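Search this guide
Type a word and press Enter
No results yet

GRALNESS WELCOME TABLE
Set-up guide for hosts, Clivcombe branch

Section 4: Dressing the table

You have put the table up, it is standing on all its legs, and you have stopped calling it names. Now it has to look as if somebody meant it. Allow 30 minutes the first time and rather less once you have stopped fussing.

Before you begin

Wipe the top with a damp cloth and dry it. White shows everything, including the marks left by the cloth. Put the table with one long side towards the brick wall and leave enough room on the near side for a person to stand and reach across. Guests will lean on it. Guests lean on everything.

Note: The wall is old and its bricks are not all one colour. Please do not try to match the flowers to it. This has been attempted, and we ended up with a great deal of orange.

4.1 Setting out

1. Bring the flat grey panel to the table with both hands and lay it down flat. Do not slide it from one end to the other. The top will survive the experience but the noise is dreadful.

2. Square the panel up by eye, with its small label facing upwards. Stand back and look. If it seems crooked, it is crooked, whatever the tape measure told you.

3. Take the artificial flowers out of their bag and shake them gently. Bend any flattened leaves back into a shape that a leaf might choose for itself.

4. Place the flowers at the middle of the far edge, against the wall side. They may overhang the edge of the panel a little. A small overlap looks generous, while a large one looks like an accident at a florist's.

Caution: Do not water the flowers. There is a watering can in the cupboard and every season it tempts someone.

5. Check the layout before you put anything else out. The pink and white petals go at the back, the panel lies in front of them, and there is bare white table to either side.

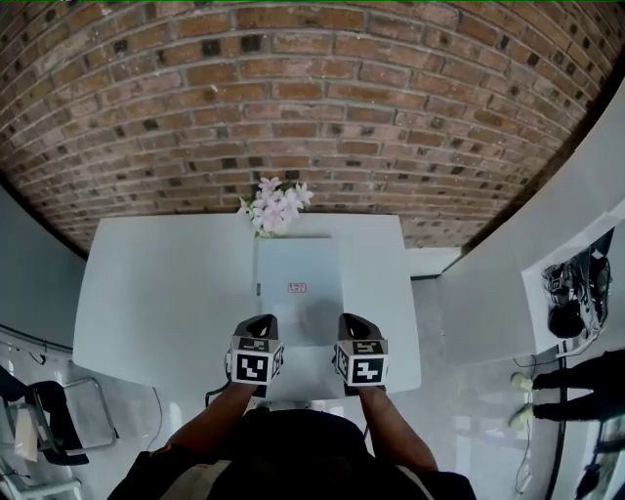

6. Add the guest book and one pen. If you add two pens, both will be gone by teatime, so the saving is plain.

4.2 Looking after it

Dust the flowers with a soft, dry brush. Petals that come off can be pushed back on to their stems, and most of them will stay there until someone admires them.

Leave the label where it is. If the panel needs replacing, the stores desk will ask what the label says, and "it had some red on it" has not so far been accepted.

Caution: Do not stand hot cups on the panel or on the table top. Saucers are kept on the shelf below the Soletti coffee machine, behind the larger saucers.

To pack away, take off the book and pen first, then the flowers, then the panel. Fold the table last. See Section 5, and mind your fingers.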